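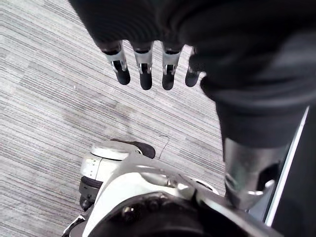 Wrist view vs. head view for hand policies – results from our carpet runs

dorsal_ray
Posting this here since a few people asked in the sleeve thread. We finished the comparison between policies trained with the wrist camera only and policies trained with wrist plus head camera. Same arm, same four fingers in view, same black fabric cover on the hand. Training set was 2,230 demonstrations, all teleoperated, all collected over the grey striped carpet in the front room.

Task is pick up a soft object from the floor and drop it in a bin. 50 trials per policy, start positions drawn from a fixed list so both policies got the same ones.

Wrist only: 41 out of 50
Wrist plus head: 36 out of 50

I expected the opposite. Training steps and learning rate were the same for both. I used the Brondau encoder for images with no changes, frozen for the first part of training and then unfrozen.

mkettle
How did you choose the checkpoint? If you picked the best one on the same 50 start positions then five trials is nothing.

dorsal_ray
Last checkpoint for both. No picking.

mkettle
OK, good. Five out of 50 is still inside what I'd expect from chance. I would not write "wrist only is better" anywhere. I'd write that the head camera didn't help.

plinth77
Agree with mkettle on the numbers. But I have seen the same direction twice now, once on our Clustis arm and once in simulation, so I don't think it's noise. The head view changes a lot more between demos than the wrist view does. People walk past, the light moves. The wrist view is mostly floor and fingers.

oatbag
The wrist view also has a lot of sleeve. Look at how much of the top is black cloth. You are giving the encoder a big dark band in every single frame and the useful part is the strip where the fingertips are. Did you try cropping?

dorsal_ray
Yes, cropping the top off was the first thing I tried. It got worse, 33 out of 50. My guess is the folds in the fabric carry some information about how the hand is turned. I can't prove that.

oatbag
That's a strange guess. The policy already gets joint angles.

dorsal_ray
It does. I said I can't prove it. The other possibility is that the crop changed the scale going into Brondau and the features got worse. I didn't run a crop with the scale held fixed, so that one is open.

mkettle
Then the crop result doesn't say anything yet. Please run that before it ends up in a table.

tern_lab
Question about the carpet. With stripes that fine, do you get aliasing when you downsample? We had a floor like that and the pattern shimmered as soon as the arm moved. The policy learned to slow down over it. We only noticed when we moved to plain vinyl and everything sped up.

dorsal_ray
Some, at the small input size. I blur before resizing now. The 2,230 demos were all processed with the blur on, the older ones were not and I left them out.

tern_lab
How many older ones?

dorsal_ray
Enough to bring the full set to 4,000. I still have the raw video so I could reprocess them. It's slow on our machine.

plinth77
Reprocess them. Nearly doubling the data will tell you more than another camera comparison. If the gap closes with more demos then the head camera just needs more data to be useful, which is what I'd bet on.

oatbag
I'd bet against. We went from a small set to a large one on the Zukberg tasks and the extra view never caught up. What did help was randomly dropping the head camera during training, so the policy couldn't lean on it.

plinth77
Zukberg is all tabletop though. The head camera sits close and sees nearly the same thing as the wrist. I don't think that carries over to floor work.

oatbag
Maybe. Dropout on the head view is one line in the config. Cheap to try.

mkettle
Whatever you do next, raise the trial count. 75 per policy if you can't stand more than that, and put some of them on a different floor. Right now all of this is a result about one carpet.

dorsal_ray
Fair. Plan for March:
– reprocess the old demos with the blur
– head camera dropout, as oatbag described
– crop with fixed scale
– 75 trials each, with a third of the start positions on the tile in the hallway

I'll use the Poirier logging scripts so the start positions and outcomes get saved in one file and I can share it here.

tern_lab
If you share the file please include failures by type. Missed grasp and dropped on the way to the bin are different problems and I'd expect the head view to matter only for the second.

dorsal_ray
I have that for the current runs. Wrist only: seven missed grasps, two drops. Wrist plus head: 11 missed, three drops. So most of the difference is in the grasp.

mkettle
That fits with plinth77's explanation, for what it's worth. Still one carpet.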